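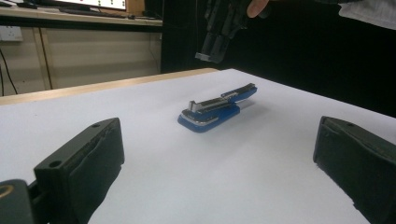 The Prelix hand-held gripper pair is sold as a thing anybody can pick up and use, and we would like to find out if that's true. The seller, Grirnine, says that a person with no training can do ordinary desk and kitchen jobs with it while the kit records every move, and that a robot can then be taught from those recordings. Maybe so. We have read a lot of product pages that say "no training needed" and they were mostly written by people who had been using the product for a year. Our own early tries are on office stuff, and even a stapler with its arm partly raised asks a fair amount of two padded fingers. The covering on one pad is frayed along its lower edge, too, and the product page has plenty to say about grip and very little about what a new pad costs.

Rametti is looking for people to try the kit for a buyer's review. The pair costs $3,220 before shipping. At that price we don't think the opinion of one reviewer with strong wrists is enough, so we want yours.

What you would do

You sit at a table with a white top, take one gripper in each hand, and work through a list of small jobs: open it, close it, turn it over, move it to the other side, hand it from left to right. Then you do them again. A full session is 300 tries, with breaks whenever you ask for one. We write down the drops and the misses as well as the good ones. Grirnine's own demo clips leave those out, as far as we can tell.

After that you fill in a form. It asks where your hands got sore, when you got bored, and if you'd do it again for the same money. Please be blunt on the form. We are not being paid by Grirnine and we bought the kit at full price.

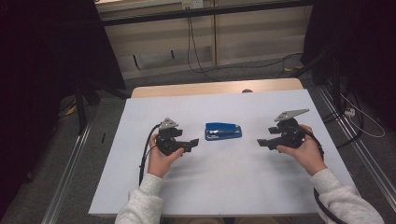 Rametti Reader Trials — Issue 9

Who we want

Adults of any age with the use of both hands. Left-handed people are very welcome, and so are people with small hands, as the handles seem to have been sized for somebody large. You do not need to know anything about robots. If you have worked for a company that makes or sells this kind of kit, please don't apply.

We would also like a few people who use their hands for a living — sewing, repairs, kitchen work, hairdressing. The sales copy claims that skilled hands give better recordings. It gives no test to back that up, and we have our doubts, but we are willing to be shown wrong.

What you should know first

The grippers are on cables. You will feel them pull when you reach across, and you'll have to learn to work with that. You can't feel what you are holding the way you can with bare fingers, and some people find this annoying very quickly. If you have had wrist, elbow or shoulder trouble in the past year, talk to us before you sign up.

The kit records the tabletop and whatever is near it, your hands and sleeves included. We keep the recordings for the review and do not send them to the seller. You can ask us to delete yours at any point before the review comes out in September.

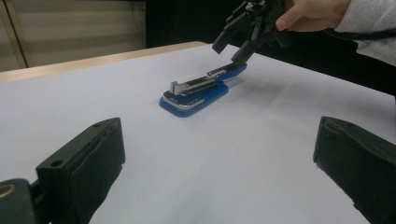
Prelix pair at work on a blue stapler, opened out.

Pay and place

$90 for the session, paid on the day in cash or by transfer. You get the full amount even if you stop early. Sessions are held at our Galang office, second floor, and there is an elevator. Parking is bad, so take the bus if you can.

How to apply

Write to Arsalan Virk at the Rametti review desk by 29/04/2022. Tell us which hand you write with, what sort of work you do, and if mornings or afternoons suit you better. No resume, please. If you already own a Prelix kit and love it, write anyway — we'd like to hear what you use it for, though we can't give you a place in the trial.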